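Stevthorpe Home Help > Furniture and floors

Does a pale wooden table top really need oiling twice a year?
Posted by Wanting Ding, 14 February 2020

I bought a light wooden table in August and the shop pressed a leaflet on me saying it must be oiled every six months with Wallner oil, which they happen to sell. A small tin is 54 pounds. I've wiped the top with a damp cloth since I got it and I can't see that it has suffered. My neighbour says oil turns pale wood yellow and then you're stuck with it. Is the leaflet right, or is it just there to sell tins?

54 people found this useful

Calum Swanson
Always oil wood. It needs feeding.

3 people found this useful

Elvira Cáceres
I'd take "feeding" with a pinch of salt. Wood in a table is dead and isn't hungry. What matters is what the maker put on it, and the leaflet should have told you that before it got on to the shopping.

Put a drop of water on the underside, or somewhere that doesn't show, and leave it for a few minutes. If it sits there in a bead, you've probably got varnish or lacquer and oil will only smear about on top. If it soaks in and leaves a dark patch, the wood is bare or the old oil has worn thin, and a coat may do some good.

Your neighbour has a point about the yellow. Many oils do warm up a light wood. I bought a tin of Votau that said "invisible" on the label and I didn't believe it, so I tried it under the table first – a good job too, as it came up like weak tea. The top of mine has had no oil from me and I'm in no hurry.

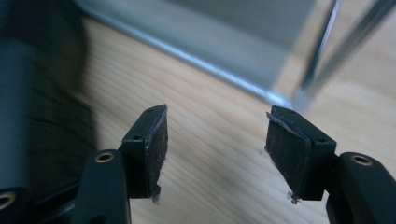

Guoqing Zhong wanted to know whether sanding would get the yellow out again. It might, if the top is solid. If it's a thin veneer you can go straight through it, and I wouldn't risk that over a bit of colour. Use 400 grit on the underside and see how much shifts before you go near the top.

2 comments | Share

Contact us | © Stevthorpe Home Help | Back to top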